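Robot Software, Unit 7: What the policy knows and what we say it knows
Notes by Fotini Deligiannis
Revised 6 February 2021

Read these before the lab. They assume you have finished the unit on joint control and have Stidier running on your own machine.

The claim we are testing

The claim you will meet in papers, talks and sales material goes like this: give a network enough demonstrations of a task and it will learn the task. I would like you to doubt the last two words. A network trained by imitation learns to produce joint targets that resemble the ones in its training set, given camera views that resemble the ones in its training set. Whether that deserves to be called learning to wash up is a separate question, and most reports skip it.

Our working case is dish wiping with two arms. One arm deals with the sponge, the other with the plate. It is a good case for a sceptic. The goal is easy to state (no mark left on the plate) and the software has no variable anywhere that stands for it.

What is in the loop

Perception: camera images, scaled down and passed to an encoder. There is no plate detector and no stain detector. If you want to say the robot "sees the stain", you must show me which part of the network changes when the stain does.

Policy: takes the encoded images and the current joint positions, and puts out a short chunk of future joint targets for both arms.

Control: Perkau, our low-level controller, follows those targets at 1,000 Hz. It clips anything outside the joint limits and writes a line to the log each time. Read that log. A policy that looks smooth may be leaning on the clipping.

Planning: none. People will tell you the planning is implicit. Ask them what result would show that it wasn't.

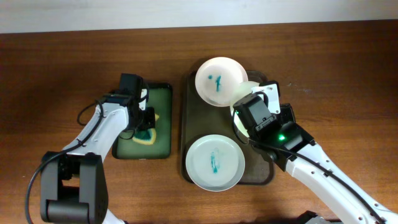

Contact is where the loop is weakest. The policy gets no force reading. Pressing on a sponge, to this software, means asking for a position slightly below the one the gripper can reach and letting the motors push. How hard they push depends on the gains in Perkau, which the policy has never been told about. Change the gains after training and you have changed the task, though every file the policy reads is the same as before.

Two arms make this worse. If one holds a plate by the rim and the other wipes it, each is disturbing the other. The training data contains the small corrections a human operator made for this. It does not contain the reasons for them.

Chunk length

We predict 60 steps and execute 30 before asking the policy again. Longer chunks give smoother motion and slower reactions. If the plate slips early in a chunk, the arms will carry on with the old plan until the chunk runs out. Students often report that long chunks "work better". Check whether they work better or only look calmer on video.

Reading a success rate

The Redow report, which is in the course folder, gives a single success figure after training on 2,000 demonstrations. Before you quote it, find answers to these:

Who decided that a trial was a success, and did they know which policy was running?
Was a trial stopped by hand counted as a failure or left out?
Were the marks in the test trials in the same place on the plate as in training?
Was the same plate used throughout?

I could answer only the second from the text. Trials stopped by hand were left out.

Lab work

1. Run the supplied policy in the Gazi simulator with clean plates. If it wipes them anyway, write down what that tells you about the encoder.
2. Move the mark from the centre of the plate to the rim. Keep everything else fixed, including the random seed.
3. Halve the position gains in Perkau and repeat step 2.
4. Cover one camera input with a grey rectangle. Compare the joint targets with those from the uncovered run and plot the difference.

Gazi treats the sponge as a stiff block with friction, so don't draw any conclusion about cleaning from steps 1 to 3. You are looking at the motion only.

Hand in the plots, the clipping log and one page of text. Leave out the word "understands" unless you are prepared to define it. Late work goes to the July resit.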